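Chapter 9: Backup Drives and Where the Files Go

Draft for class use, September 4, 2022 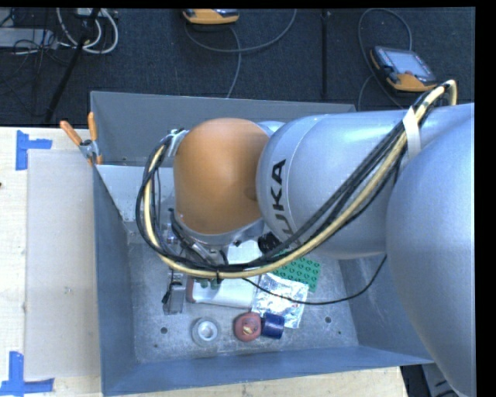 Start with the boring question. How much do you have to store? A small office fills 300 GB faster then anyone plans for. Photos, mostly. Old email.

Two kinds of backup in this chapter. Local, on a drive in the drawer. Remote, on somebody else's server. We use the Onden portable (500 GB) and the Dovareo service all the way through, so set both up before section 2. Kocsis covers the theory, see the reading list.

Key terms: full copy, incremental copy, restore, retention. Default retention is 14 days. Change it. Labelling your drives counts too, and so does a test restore, wich most people skip.

We use cookies to improve your visit. Accept / Manage settings

9.1 Full copies first. Plug in the drive, check the free space.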